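1/ OK so I caved and got the Wutau hand-held gripper kit. $349, 2 fingers, a bag of screws, and a manual I've opened maybe once. Been squeezing stuff on my table all week, so thread time!

2/ First impressions: chunky. Matte, super dark green, looks printed, and the pad edges are kind of rough with little bits sticking out. For this price I wanted cleaner parts. The brass bushings at the joints are a nice touch though.

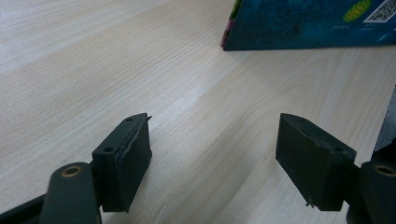
3/ How it feels in the hand

Better than it looks! The trigger is light and my wrist wasn't complaining after an hour (the Stanier one I tried in December killed my thumb). The fingers open nice and wide too - my big worry going in, and I take it back.

4/ One gripe: the pads. There's a wavy seam where the pad layer meets the body, on both sides, and I keep poking at it. Spare pads are sold separately, ugh. Anybody here put real hours on theirs?

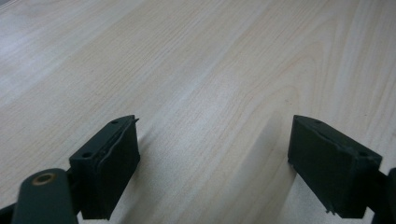

Tahira Gilani replied that her pads made it to 254 grabs before one started peeling, and that a dab of contact glue fixed it for her.

5/ Thanks Tahira, glue is going on the shopping list! Next up was books. Hardcovers are my go-to test for anything with fingers - flat, heavy, slick covers. I go in from both sides and squeeze slowly. Going fast makes me sloppy. 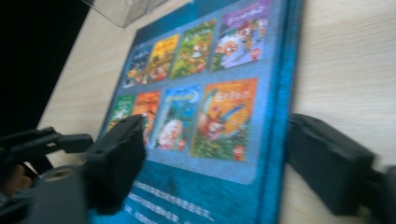 Blue hardcover, back cover up, one finger on each side.

6/ Would I buy it again? Probably, if they threw in a second set of pads. Small boxes are next, then I'll post my settings.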